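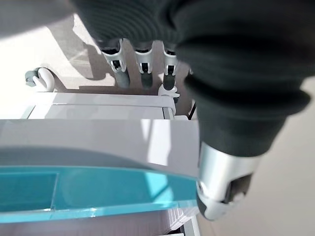
Home | Opening Procedures | Treatment Rooms | Laundry | Client Records | Contact

Section 4. Setting Up a Treatment Room

4.1 Scope

This section applies to all skin care rooms in Vorkska salons, including rooms rented by the day to independent practitioners. It covers room preparation before the first client, changeover between clients, and closing. Instructions for individual treatment machines are in the manufacturer's manuals, which are kept at the front desk. Revised 1 Sep 2019; this section replaces the July text in full.

4.2 Before the First Client

1. Unlock the room and switch on the ceiling light. Leave the dimmer at full until all checks are complete.

2. Open the air vent above the door. In rooms without a vent, prop the door open while you work.

3. Read the room log for the previous day. Any entry marked "hold" must be cleared by the salon manager before the room is used.

4. Run the hand basin until the water is clear. Check that the soap dispenser and paper towel holder are full.

5. Wipe the treatment bed, the stool, the cart shelves, and the door handles with the surface cleaner supplied. Leave the cleaner on the surface for the time printed on the bottle before drying.

6. Make up the bed as described in 4.3.

7. Place the covered waste bin within reach of the stool and fit a new liner.

8. Set the dimmer to the second mark, close the door, and turn the sign to "Ready."

CAUTION: Do not use surface cleaner on a machine screen, handpiece, or connector. Follow the cleaning instructions in the machine's own manual.

4.3 Making Up the Bed

The Sketari bed is adjusted with the foot pedal on the left side. The Tarach bed has a hand wheel under the head end and must be empty when the height is changed.

1. Lower the bed fully and lock the casters.

2. Fit the padded cover and pull the elastic down over all corners.

3. Lay the bottom sheet with the wide hem at the head.

4. Place one blanket, folded in thirds, across the foot.

5. Roll one hand towel for the neck. Do not use the bolster for facial treatments.

6. Lay a fresh paper strip over the head end.

NOTE: The bed warmer may be switched on up to 32 minutes before the appointment. Switch it off when the client lies down unless the client asks for it to stay on, and record the request on the client card.

4.4 Power and Cords

Each room has a double wall outlet at the cart position and a single outlet behind the bed. The single outlet is reserved for the bed and its warmer.

1. Check each plug and cord for cuts, scorch marks, or loose pins.

2. Route cart cords along the wall and secure them in the floor channel.

3. Plug machines directly into the wall. Extension cords and power strips are not permitted in treatment rooms.

4. Switch on one item at a time.

CAUTION: If an outlet feels warm or a breaker trips, stop, unplug all items, and report the room as closed. Do not reset the breaker yourself.

4.5 Linen and Supplies

Linen is delivered to the hall closet each morning. A standard room is stocked with 18 hand towels and 13 sheets, placed in the cabinet with folded edges facing out. Take replacement stock from the left side of the closet; the right side is held for the following day.

Used linen goes into the lidded hamper and must not be placed on the floor, the bed, or the cart. Cotton pads are ordered in packs of 100. Opened packs are dated on the label and stored in the top drawer.

4.6 Changeover Between Clients

1. Strip the bed completely, including the neck towel and paper strip.

2. Remove used tools in the covered tray and take them to the wash area. Wash your hands.

3. Repeat steps 5 and 6 of 4.2.

4. Empty the waste bin if it is more than half full.

5. Initial the room log.

If the previous appointment ran late, complete every step and inform the front desk. Reception will speak to the waiting client. Changeover may not be shortened.

4.7 Closing the Room

1. Switch off and unplug all items at the cart position.

2. Lower the bed and remove all linen. Leave the padded cover in place.

3. Move the hamper to the hall for collection.

4. Close the vent, sign the room log, and lock the door.

5. Return the key to the front desk. Keys may not be taken home or passed to another practitioner.

4.8 Questions and Corrections

Questions about this section should be sent to Rania Aoun, Salon Standards. Independent practitioners should first contact the manager of the salon where the room is rented. Requests to change the room layout must be made in writing, with a sketch showing the bed, cart, and outlets.

Vorkska Salon Standards Office | Contact us | © Vorkska. All rights reserved. | Back to top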